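Joltach House Residents' Association
Minutes of the general meeting held 30 May 2020 in the shared kitchen, ground floor

Present: Benoît Guérin (chair), Soledad Lyons (minutes), Keith Sheehan, Joni Turunen, and residents of both floors as per the sign-in sheet.
Apologies: Wim Michiels, who sent written comments on items 4 and 6.

The meeting opened at 10:15 a.m.

1. Minutes of the previous meeting

The minutes were accepted with one correction. Under "Refrigerators," the shelf given to the upper floor is the second from the top, and the door racks are shared between both floors. Soledad will fix the copy in the binder.

2. Matters arising

The hinge on the pantry door has been replaced. Keith did the work and handed in the receipt.

The drain in the left sink is still slow. Keith has cleared the trap once and found rice and coffee grounds. He asked that both go in the compost bucket. If it backs up again he will call Puvetti, the plumbers used last year.

The notice about labeling food was put up and has since fallen down. Joni will put it up again with better tape.

The dish rack that was to be returned to the store could not be returned, as the box had been thrown out. It will stay in use.

3. Money

Benoît reported a balance of 267 dollars in the kitchen fund. The last bill for dish soap, trash bags and sponges came to 40 dollars. Two households have not yet paid their share for this quarter and have been sent a note.

Soledad asked whether the fund should keep a minimum in reserve. After a short discussion it was agreed to keep 100 dollars untouched for repairs. Anything over that can be spent on supplies and kitchenware without a separate vote, as long as the receipt goes in the envelope.

A resident of the upper floor asked about replacing the stove. Benoît has one price, from Fleditz, of 1000 dollars with delivery and removal of the old one. The fund cannot cover this. Benoît will write to the owner of the building and ask if it falls under the lease. He thinks it does. Carried over to the June meeting.

4. Bowls, plates and cups

Most of the meeting went to this item.

Soledad explained the problem as she sees it. The shared cupboards hold too many odd pieces, left behind by people who have moved out, and too few that are in everyday use. The heavy stoneware is stacked too high for several residents to lift down safely. Two pieces were broken in the past month, one of them over the sink, and the chips had to be picked out of the drain by hand.

Keith proposed that the everyday shelf, meaning the open one next to the window, be kept for light pieces that nest. The stoneware would move to the lower cabinet by the door, where it can be lifted out at waist height. Joni agreed with moving the stoneware but did not want it put where people would forget it, because it is the only set that can go in the oven.

Plastic bowls were then discussed. Keith is in favor of them for cereal, fruit and salad, and for the children. They take up little room when put one inside the other, and can be told apart by color. 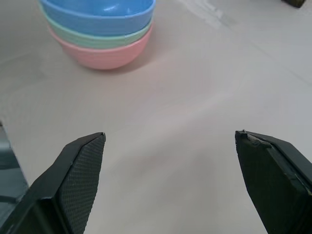
Joni raised the question of the microwave. Some of the older plastic in the cupboard has warped, and she does not want anyone heating soup in it. It was agreed that plastic bowls are for cold food only, unless the underside is clearly marked as safe for the microwave. Soledad will write this on a card and tape it inside the cupboard door.

Wim's written comments were read out. He is against giving each household its own color. He says it was tried with the mugs and led to arguments, and that people end up washing only what is theirs. He would rather have all the bowls belong to everyone and be washed by whoever used them. Benoît said he had been going to suggest colors by household but would drop it.

A ground floor resident said that stacks put away damp have a smell by the next day. She asked that bowls be dried with a towel or left upside down on the rack until dry before they are nested. Agreed without a vote.

There was some talk about size. Keith likes to put the same size together. Soledad said it makes no difference as long as a stack stands straight and comes apart without two people pulling on it. No rule was made.

Decisions:

The stoneware moves to the lower cabinet by the door. Keith and Joni to do this.

The open shelf by the window is for light everyday bowls, plates and cups. Stacks on that shelf should not go above the line of the window sill.

Plastic bowls are for cold food unless marked otherwise.

Pieces with cracks or chips are to be thrown out by whoever finds them. There is no need to ask first.

Odd pieces go in a box by the back door until the next meeting. Residents may take back what is theirs or anything they would like to have. Whatever is left goes to the thrift store.

The vote was in favor, with one abstention.

5. Tables and counters

Joni said that the tables are often left with things on them overnight. In the morning the first person down has to clear them before there is room for breakfast. She asked that tables be cleared and wiped by 10 p.m.

A longer hour was requested by those on late shifts. After some back and forth it was agreed that anyone eating after 10 p.m. clears their own place when they are done, and that the person on the rota is not responsible for it.

The light-colored surfaces show smears when wiped with the gray cloths. Soledad has tried a damp cloth followed by a dry one and finds this enough. The scouring powder is for the sinks and should not be used on the tables. Keith will move it under the sink so it is not picked up by mistake.

Hot pans are not to be set down on any table. There are trivets in the second drawer. One trivet is missing and it would be good to have it back.

6. Cleaning rota

The present rota runs out at the end of next week. Benoît handed around a draft for June. Two swaps were made at the meeting and written on the draft in pencil.

Wim wrote that he can take the Saturday floor again but would like someone else to do the oven, having done it the last two times. Joni offered to do it once. Benoît will put the oven on the rota as its own job so that it goes around like the rest.

Keith asked what counts as finished. The list on the wall says "kitchen" and each person reads it in their own way. It was agreed to write it out:

Tables and counters wiped.
Sinks emptied and rinsed.
Dry dishes put away.
Floor swept, and mopped on Saturday.
Trash and compost taken out.
Dish towels in the wash if they are wet through.

Soledad will type the list and replace the old one.

7. Supplies

Joni has checked the prices at Oksanen against those at the corner store. Oksanen is cheaper for soap and trash bags if bought in the large size, and the corner store is cheaper for sponges. She will make one trip to Oksanen before the next meeting and asked for help carrying. Keith will go with her.

To buy: dish soap, trash bags, two washing-up brushes, a new drain strainer for the left sink, and shelf liner for the lower cabinet. The width of the shelf needs to be measured before the liner is bought. Keith to measure.

It was suggested that more bowls be bought at the same time. Benoît said to wait until the cupboards have been sorted, and the meeting agreed.

8. Any other business

The kettle switches itself off before it boils. Joni thinks it needs descaling and will try vinegar. If anyone finds it full of vinegar, please leave it alone.

The upper floor asked if the kitchen can be booked for a birthday lunch. It can, so long as a note goes up on the door a week ahead and other residents can still get to the refrigerators.

A blue lid with no container has been on the windowsill since the winter. It will go in the box by the back door.

Soledad asked that chairs be lifted and not dragged, as her room is next to the kitchen.

9. Action list

Benoît: write to the owner about the stove. Second note to the two households. Finish the June rota and pin it up.

Keith: move the stoneware with Joni. Measure the lower cabinet for liner. Move the scouring powder. Watch the left sink and call Puvetti if needed.

Joni: food labeling notice. Trip to Oksanen. Kettle. One turn at the oven.

Soledad: card for the cupboard door. New cleaning list. Correction to the previous minutes. Find a box for the odd pieces.

10. Next meeting

To be held in the shared kitchen in June, date to be put on the door. Anything for the agenda should be given to Benoît or left in the envelope by the refrigerator.

The meeting closed at 11:50 a.m.

Minutes taken by Soledad Lyons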